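Workshop Tips › Hand Tools & Grippers

The following guidance applies to the hand-held grippers issued by the Pevton workshop and should be read before the first session of the day.

Wipe the fingertips with a dry, lint-free cloth. Solvent cleaners harden the tip caps and are not to be used. Inspect each cap for splits, and replace both caps of a pair together – a new cap set against a worn one will not close evenly. Caps are due for replacement after 500 hours in any case.

Clean the lens with a blower before touching it with a cloth. Open and close the fingers fully several times and listen for scraping.
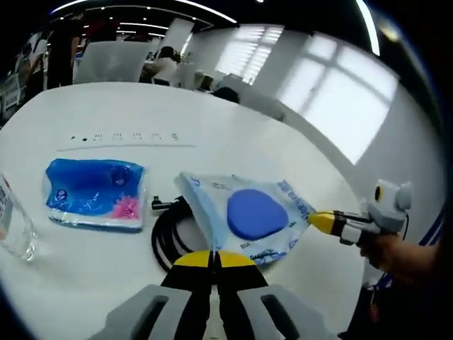
Cables should be coiled in wide loops and never wound around the handle. Hold the plug, not the cord, when disconnecting. If the fingers stick, stop work and tag the tool; housings may be opened only at the Kultska bench, where the Odis screw kit is kept.

Record every cap change in the tool log under form 322.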